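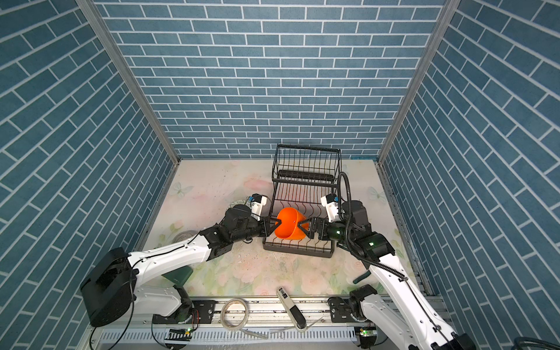

Milagros Bermúdez wants to know whether the Briltholm will do her washing-up while she sleeps. It won't. It has two arms and will move bowls to and from a dish rack, and it has no opinion on burnt lasagne.

Does it need both arms for one bowl?
For a wide one, yes. One gripper takes each side. A single arm can manage cups, with less ceremony.

How long does setup take?
Allow 60 minutes - more if you read the manual, which we recommend.

Can I use my own crockery?
Plastic, gladly. China at your own risk, and please not your grandmother's.

Where do the cameras go?
One above each wrist. Wipe the lenses with a dry cloth.

What does it cost?
The two-arm kit is £2,418, delivered in 19 days. Spare gripper fingers come in packs of 5.

Is the Vestureo the same thing?
No, the Vestureo folds towels. The two kits share a power supply and very little else.

Can I return it?
Yes, within a month, in the original box. Keep the box.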